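I keep this file in the same folder as the work table notes, so if you found one you've probably found the other. Last edited 07/04/2019. It covers the long table, what lives on it, and the silvery roll that seems to end up in the middle of everything.

# work-table-inventory

Hi! I started this because I got tired of answering "where does this go?" on the Luvus channel, and then it grew. It's a plain list of the things on and near the wood-grain table at Zornton, with my notes on how I like them kept. You're welcome to disagree with me in the issues.

## What's in the folder

- `items.csv` — one row per thing, with a short name, a spot and a note
- `spots.csv` — the named spots (`middle`, `far end`, `shelf`, `wall`)
- `notes/` — my rambling, mostly from April
- `labels/` — printable labels, sized for the Kamath label sheets

The item numbers start at 2000. The old list went up to 1446 and I wanted a clean gap so the two could never get mixed up (they did get mixed up once, and I lost an afternoon to it).

## The table, far end

Everything that isn't being worked on goes to the far end. For me that means the laptop, the separate black keyboard behind it, and the small white power strip over by the table's edge. The marker with the dark cap lies in front of the little wooden block. I've gone back and forth on whether the block deserves its own row, and it has one now, so please stop deleting it.

The toy airplane (yellow, red, teal and blue, very cheerful) stays back there too, in front of the blue bin. I'm fond of it! The monitor is on its black arm, and over by the wall you'll find the white tub, the orange cup and a clear bottle.
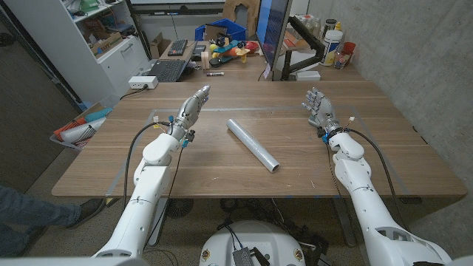
## The roll

Item 2000, the very first row, is the roll. It's a cylinder, silvery, and it lies down on the table more often than it stands up. I've called it "roll", "tube" and "the shiny one" in different versions of the file, and if you grep for the old names you'll get nothing — use `roll`.

A few habits I'd love for everyone to pick up:

1. Lay it on the clear sheet and keep it off the bare wood.
2. Put it down diagonally if you can. It leaves more room on both sides, and you can see the open end from where you're standing.
3. Don't drop small things inside it. I know it looks like a handy place for a marker.

The clear sheet is item 2001 and it stays in the `middle` spot. It's so see-through that people set things half on and half off it, and then whatever they've put down wobbles. Run a finger along the table until you feel the edge, then place your stuff. When it gets smudgy I use a soft cloth and plain water, nothing fancier.

## Whiteboard and shelf

The whiteboard isn't on the table, obviously, but it gets a row because I get asked about it so much. It has the black border and it's usually crammed with blue and black marker. Please don't wipe it! If you need space, ask on the channel first and wait for an answer from whoever wrote the part you want gone.
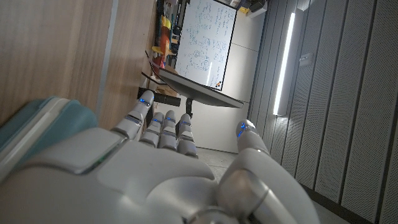 Magnets go back on the board when you're finished with them, down near the bottom right corner. They used to wander into the label drawer and then I'd have neither magnets nor a drawer that closed. The shelf next to the board is for the colorful odds and ends, and I've lumped them into a single row called `shelf-misc`. Splitting it up is on my list, but it has been on my list for a while.

## Columns in items.csv

- `id` — a number, 2000 and up
- `name` — lowercase, short, no brand names please
- `spot` — has to match something in `spots.csv`
- `color` — whatever you'd say out loud
- `note` — anything goes, up to 500 characters

If something has 2 colors, I write the bigger one first. Silver and white have caused more arguing than you'd think, and I've settled on "silvery" for the roll because it changes with the light.

## Under the table

I left this part out of the first version and got called on it, fair enough. Cables do end up on the floor down there, so look before you pull a chair in, and keep your feet clear of them. 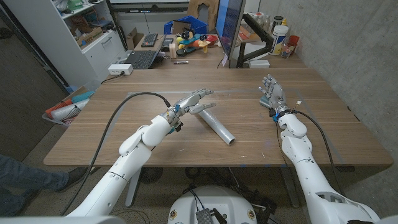
Cables don't get their own rows. I tried it with the Jikeo template, which wanted a length and a plug type for every single one, and I gave up before lunch. For now there's one row called `cables-floor` with the spot left blank, and the import script will warn you about the blank. You can ignore the warning.

## Still to do

- split up `shelf-misc`
- a better short name for the clear sheet
- add the wall spot to the printed labels
- decide if the orange cup is anyone's, and if it isn't, wash it and put it away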